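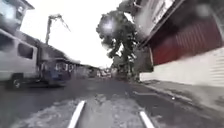
Looking after your bike at home: a few things I've picked up in the shed

Posted in June by Marcelino Sales

I have been riding with the Hirkulside club for longer than I care to work out, and for most of that time I was a dreadful owner of bicycles. I would come in from a ride, lean the poor thing against the wall of the shed, go and put the kettle on, and not look at it again until the next time I wanted it. Chains went orange. Cables went stiff. I once rode a whole summer with a bottom bracket that sounded like a bag of walnuts and simply learned to talk over it.

What changed was the bill. I took my old Seixas tourer in for what I thought would be a new chain and a bit of a fiddle, and came away £419 poorer, with a carrier bag full of the parts they'd had to take off. My wife put the bag on the kitchen table and left it there for a while so that I could have a think. So I started reading up, and asking the patient ones at the club, and these are the habits that stuck. If you already do all this then bless you, you can go and have your tea.

The five minute wipe

If you only take up one thing from this page, let it be this one. When you get in, before the kettle, turn the pedals backwards with one hand and hold an old rag round the lower run of the chain with the other. Keep going until the rag stops coming away black, or until you get bored, whichever is sooner (I usually get bored). Then run the same rag round the rims or the discs' outer edges, no, sorry, let me put that properly: a DIRTY rag goes nowhere near the discs at all. Rim brakes, use a fresh rag. Disc brakes, leave them be unless you have a clean cloth and some proper brake cleaner. I contaminated a set of pads by being too keen and they howled like a dog at a firework display until I replaced them.

Old cotton T-shirts make the best rags by a mile. Old towels shed little loops that wind themselves into the jockey wheels. Socks are good for the fiddly bits as you can put your hand inside.

Oiling

I was a terrible over-oiler. I thought a chain ought to glisten. What you want is one drop on each roller, on the inside of the chain, then leave it a good while to creep in, and then wipe off everything you can see. The oil on the outside is only there to collect grit. I do mine in the evening and wipe it in the morning before I go out, and that suits me very well, although there have been mornings when I forgot the wiping part and had the stripe up my calf to show for it.

Find your quick link and start there, so you know when you've been all the way round. If you haven't got a quick link, put a dab of the children's poster paint on one plate. It comes off with the next wash.

Washing

A bucket, warm water, washing-up liquid and two brushes, one for the greasy bits and one for everything else. I have written GREASE on the handle of the first in marker pen after a misunderstanding with the white bar tape. Start at the top with the clean brush and finish down at the chain with the mucky one. Rinse with a watering can with the rose on. I know people who swear by a pressure washer, and I won't fall out with them over it, but I keep it well away from the hubs and the headset and on the whole I find the watering can gets me just as clean.

Bounce the bike gently on its tyres afterwards to shake the drips off, dry it with yet another T-shirt, and oil the chain again. Always after washing. I put a drop on the pivots of the derailleurs as well while I have the bottle in my hand.

Tyres

Check the pressure before each ride with a gauge. The thumb test is all very well, but my thumb told me for years that my tyres were fine when they were as soft as a Victoria sponge. While you're down there, turn each wheel slowly and look for flints and slivers of glass. A wooden cocktail stick is the best thing I have found for easing them out, and much less likely than a screwdriver to go straight through and make the very hole you were trying to avoid. Any cut that gapes, I fill with a smear of rubber glue and leave overnight.

I write the date inside the shed door in pencil when a new tyre goes on. Same for chains. I change mine when the chain checker says so, and with our hills it tends to say so at well over 1000 miles if I have been good about the wiping and rather sooner if I haven't.

Hanging it up

Mine lives on a pair of Cakow hooks, the rubber-coated sort, screwed into a joist. Do find the joist! I put my first hook into plasterboard and came down to a bike on the floor and a hole the size of a dinner plate. If you hang by the wheel, swap ends now and again. If you've hydraulic brakes and it has been hanging vertically, give the levers a few good squeezes before you set off down the lane.

If you haven't room to hang it, a square of old carpet on the floor will catch the drips and stop the back wheel walking away from you. Ask at a carpet shop for their samples, they are often glad to see the back of them.

Small things in small pots

I keep an 11-hole muffin tin on the bench (it had 12 until I drilled through one of them) and when I take anything apart, the bits go in the holes in the order they came off. Then I put it back together working the other way round the tin. It has saved me more grief than any tool I own. Bolts that live outdoors get a lick of grease on the threads before they go back, especially the bottle cage ones, which are always the first to seize.

My multi-tool is a Multora and it is perfectly good at the roadside, but for the bench do treat yourself to a set of decent long hex keys. Short ones round off the bolt heads, and then you are into drilling things out, and I would sooner not talk about that.

The night before a club run

Lights on charge, pump on the bike, spare tube in the bag with a little talc so it doesn't stick to itself. Bottles filled and in the fridge. I lay my gloves on the saddle, otherwise I will be hunting for them at ten to eight with everybody waiting at the end of the road. Check the spare tube is the right size too. I carried one for a 26-inch wheel for two whole seasons on a bike that has never had one.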